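Week 4 notes: How we sort things, and why we disagree about it

Welcome back, everyone. Last week we finished with the Andbridge word lists, and I promised we would get to categories properly, so let's do that now (bring your copy of the Wimcombe chapter, we will need it in the second half).

The old view, which most of us carry around without noticing, says that a category is a list of rules. A bird has feathers, lays eggs and so on. It works nicely for triangles and even numbers. It works much less nicely for "furniture" or "toys," and once you start asking people whether a rug is furniture you can use up a whole class period -- I have done it.

The newer view says we compare things to a typical member. A robin feels like a better bird than a penguin does, and people answer faster when asked about the robin. Try the warm-up on the next mixed group before reading on, and write down your first sorting, even if it seems silly.

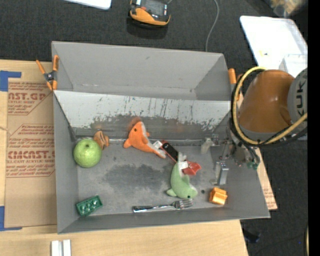

Fig. 4.1. Mixed items, including a green apple and an orange plush fish. By color, by kind, or by use?

Small children often go by color or shape first, while adults lean on kind or use. Please don't take that as a law! Plenty of grown-ups sort by color when they are tired or in a hurry, and I am one of them.

For next time, read pages 50 to 90 and write up to 583 words on one category from your own kitchen. Bring a printed copy, please -- my eyes will thank you.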